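7/23/18

Small parts day. I've been putting this off since April and this morning I couldn't find a single 6 mm set screw in the whole shop, even though I know for a fact we bought a bag of them, so that was that. Coffee, radio on, everything out of the drawers under the long bench and onto an old bed sheet on the floor. (If you're doing this yourself, use a sheet! You can pick up the corners at the end and pour the leftovers back into a tub.)

First surprise, we own a lot of brass eyelets. Why do we own brass eyelets? Märta thinks they came with the canvas from the Ivden job, which would make sense, except we didn't put any eyelets in that canvas as far as I can remember. They're staying until she's had a chance to look through them, but I want them gone by the end of the month.

Sorting went like this, more or less. Magnet over everything to get the steel out. Then the steel by type, screws one side and washers and nuts the other, then by thread. I used the old thread gauge from the Magnusson toolbox, the one with the bent leaf, and it's fine as long as you don't trust the bent leaf. I did trust it for a while, so there's a pile of M4 that may have some odd imperial stuff mixed in. I put a bit of blue tape on that lot. If a nut goes on two turns and stops, that's what you've got, don't force it.

Kjell came by before lunch and wanted to know why I don't sort by project. We've been around this one before. His way you get a kit for each machine and it's lovely right up to the day you need one M5 washer and have to rob a kit for it, and then the kit is short and you find that out at the worst possible moment. My way is slower when you're putting a job together but at least the washers live with the washers. We agreed he can keep the Urimmont kit as it is, in his own drawer, and the rest goes by size. He took a handful of spring pins with him when he left, so that's already started, ha.

Total time for the steel was a bit over 2 hours. The plastic bits and electrical odds and ends took the rest of the morning and part of the afternoon, mostly down to crimp terminals. I threw out anything with a squashed barrel or a missing sleeve. Also threw out a dead glue stick, some fuses I couldn't read, and a bunch of wood screws with chewed-up heads that somebody (me) had been saving.

On to where it all lives. The cardboard trays are finished, the bottoms have gone soft and the M3 stuff works its way under the flaps. I want the see-through divided boxes for everything from now on. Being able to look in from the side and tell roughly what's there saves so much opening and closing, and the rounded corners don't catch when you slide one out in a hurry.

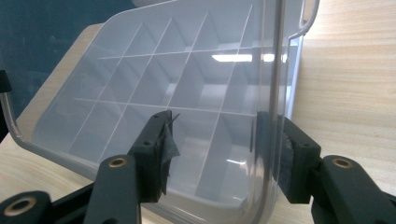
One size per compartment and no doubling up, that's the only rule I really care about. Washers next to their own screws, smallest at one end. Please don't fill a compartment to the top of the divider either, I did that with the M3 washers in the old trays and every time I moved them I got a free mix of M3 and M4.

Labels: wrote the first few on masking tape and they look awful but they're readable. Märta has the label maker at Bredercombe until she's done up there, so the proper ones can wait.

Counted the M5 button heads while I was at it, they're what we run out of. 185 of them, so no need to order before the fall.

Still to do:
- go back through the blue tape lot with a decent gauge
- ask Kjell about the spring pins
- eyelets (Märta)
- find out where the drawer stop from the second drawer went, it was there when I started

And I still haven't found the 6 mm set screws. There were 5 loose ones in the bottom of the tap and die case, which got me through today's job.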